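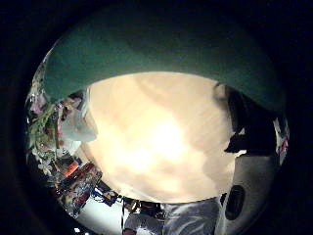
Matching a paint color by eye depends on the light more than on the pigment. Two samples that agree under a kitchen bulb can differ plainly at a north window, and a touch-up mixed in the evening often has to be mixed again the next day. Curved surfaces add a second problem. A single teal-green finish can read as a bright sea green on one side and as a deep, almost dark green on the other, so a sample taken from either side will give a different recipe. The method below is for water-based paint on small household pieces, using an ordinary set of artist's acrylics or tinting colors.

Choosing the reference spot

Work near a window that gets no direct sun, with the room lights off. Turn the piece until the area to be repaired is lit evenly. The reference spot should be within a hand's width of the damage, because paint fades unevenly across an object. Avoid any highlight. A spot that looks nearly white from glare carries no color information.

Clean the spot with a damp cloth and a drop of dish soap, rinse, and let it dry. Grime on an old finish shifts greens toward brown and will be matched along with the paint if left in place.

Mixing the base

1. Put out white, phthalo green, phthalo blue, yellow ochre, and burnt umber. Keep each on its own part of the palette.
2. Start with the lightest color and add the darker ones to it. Phthalo colors are strong. Pick them up on the tip of a toothpick.
3. Set the hue first. For teal, begin with green and white, then move toward blue.
4. Set the value next. Squint at the mix and the reference together. If the edge between them disappears, the values are close.
5. Reduce the saturation last, with burnt umber. Black makes a green look flat and is hard to correct.

Write the proportions down at every change. Heiðrún Eskildsen, who kept the mixing book at the Kullimbridge workshop, recorded 2,476 recipes by drops per 200 drops of white, and the same unit works well at home.

Checking the dry color

Acrylic paint darkens as it dries. Brush a thin strip onto white card, dry it fully, and hold the card edge against the reference. Check it at the window first, then under the lamp the piece will normally stand under. If the match holds at the window and fails under the lamp, the two paints contain different pigments. Replace part of the phthalo blue with ultramarine and test again.

Applying the touch-up

Sand the damaged area lightly with fine paper and wipe off the dust. Apply two thin coats with a soft brush, working outward from the center of the chip. Stop just short of the sound paint. Overlap shows as a ring on a curved surface, where the light crosses it at a low angle.

Match the sheen with a clear coat after the color has dried overnight. Store leftover mix in a small jar filled to the top, labeled with the recipe number and the date.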